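Kurs Ordnung im Kleinen, Haus Lalitz, Skript zu Einheit 2

Heute geht es um den Kleinkram, der sich bei uns allen neben dem Bett ansammelt: Haargummis, Spangen, Beutelchen und das eine oder andere Häkeltier, von dem man sich ja doch nicht trennen mag.
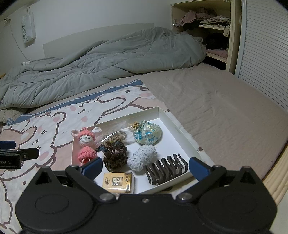 Nehmen Sie sich für das Sortieren ruhig 19 Minuten Zeit, gern auf der Bettdecke sitzend. Ein Schachteldeckel genügt als Tablett. Verknotete Gummis bitte zuerst lösen, große Klammern kommen an den Rand. Bis zur nächsten Einheit lesen Sie bitte Seite 93.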